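5/28/23 – notes from the Gilmont open day, written up same evening

Mererid Ifans talks fast and doesn't wait for you to find your pen. She runs the simulation side at Junier, up on the second floor of the old Gilmont building, and she'd been on her feet since the doors opened. "Ask me while I walk," she said. So I did.

First question, the obvious one. Why a made-up bedroom, why not a real one? "Because I can't reset a real one 1000 times before lunch." She means it. Every run starts from the same layout, the arm has its go, the whole thing gets wiped, next. The Bowen team did it the old way for a year, with a real mattress and two tired people putting the sheet back. "Ask them how their backs are."

Visitors got the big screen. Mererid drove the first part herself, then handed the controls to a kid in the front row who was, frankly, better at it.
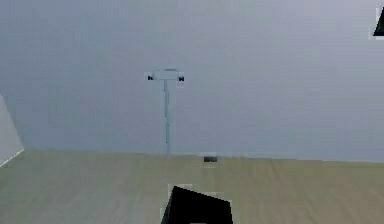
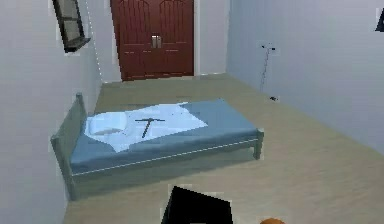
What she wanted to talk about was cloth. Rigid stuff is more or less fine, she says, a block is a block, you can model a block in an afternoon. Cloth is where the hours go. The white one lying crumpled over the blue sheet on the bed is the sort of thing she means – every fold is something the software has to work out, and then work out again the moment the arm touches it. "People look at the doors. They say oh, nice doors. The doors took no time at all. Ask me about the sheet." I asked about the sheet. Long answer, a lot of it over my head, the short version being that it used to slide thru the mattress and now it mostly doesn't.

Does any of it carry over to a real house? Pause, the only one I got. "Some. Less than the brochure says." There's a test flat at Durneck where they try the same jobs with real hardware, and of the 49 jobs on her list she'd trust 2 of them in front of her mother. Picking up something small off a bed is one. She wouldn't tell me the other.

A man behind us wanted to know when he could buy one. "Not from me," she said, and kept walking.

Next big step is September, when the Durneck people send back thier first full set of results and she finds out how wrong the model is. She's looking forward to it, oddly. "Wrong is fine. I can fix wrong. It's when it works and I don't know why, then I don't sleep."

Then somebody called her over to restart the demo and I lost her to the crowd. Got a coffee. Went back up for the second session, standing room only by then.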